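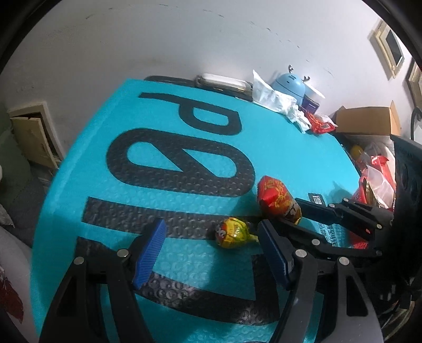

Progress Report 2: Regional Recorded Music Archive and Listening Service
Submitted to: Ospina Fund for Popular Music
Submitted by: Murdo Cairns, project lead, Brerkent Sound Library
Date: 5/9/26

1. Status

The project is on schedule for transfer and behind schedule for rights clearance. Spending is within the approved budget. One change to the work plan is requested in section 6.

2. Transfer of source recordings

The grant covers the digitization of pop and dance singles issued by small labels in the Brerkent area, most of them on 7-inch vinyl and cassette. The target for the full grant period is 3000 sides. More than 500 remain to be transferred, and all of these are cassettes.

Vinyl was done first. Each disc was cleaned, played once at the correct speed and captured at 24-bit, 96 kHz. No noise reduction is applied to the archive file. A second file with light click removal is made for the listening service.

Cassettes are slower. Many of the label copies were duplicated at high speed and the azimuth varies between the two sides of the same tape, so the playback head has to be set by ear and checked on a phase meter before each side. Tapes with Dolby B marked on the shell are decoded on playback. Where the shell carries no marking, the flat transfer is kept and the decision is left to the cataloger. A batch from the Imivstead label had pressure pads that had come loose from their springs. These were moved into new shells before transfer and the original shells kept with the inserts.

The second cassette deck was out of service for part of the period with a worn pinch roller. The part was replaced and the deck realigned. Wow and flutter is back within the limit set in the technical plan.

3. Catalog

Every transferred side now has a basic record: artist, title, label, matrix or tape number, running time, and condition grade. Writer and producer credits are entered where they appear on the sleeve. Credits taken from other sources are held in a separate field and flagged.

Two problems came up with artist names. Several acts recorded under more than one name for different labels, and at least one name was used by two unrelated acts. The catalog now treats the name on the release and the identity of the performer as separate entries. Records made before this change have been corrected except for the compilation albums, where each track has to be edited by hand.

Tempo and key were in the original data plan. Automatic tempo detection gave half or double the true value on a large share of the slower dance tracks. The field has been hidden from public view until the values are checked.

4. Rights clearance

Clearance is the weakest part of the project. Of the labels in scope, 19 have been contacted and five have signed the streaming agreement. The rest have either asked for changes or not replied. The most common request is for a shorter term. A revised agreement with a fixed renewal date has been drafted and is with our legal adviser.

Sample clearance is a separate matter. A number of the dance singles contain uncredited samples from major-label recordings. These will be preserved and cataloged but will not be streamed. On-site listening is allowed under the current library terms.

5. Listening service

The player runs on Mikel, the same software used for the library's spoken-word collection. It supports playback by label, by artist, and by year. Playback on older phones stopped between tracks during testing. The cause was the preload setting, and this has been changed. Play counts are logged by track without any user data. Counts will be given in the final report, as the service has been open only to staff and test listeners so far.

6. Requested change

We ask to move the unspent part of the travel line to the rights clearance line. Most label owners preferred to deal by phone and mail, and the planned visits were not needed. The total award is unchanged.

7. Next period

Complete cassette transfer. Finish hand edits to the compilation records. Send the revised agreement to all labels that have not signed. Open the listening service to the public in October with the cleared recordings only, and add further labels as their agreements come in.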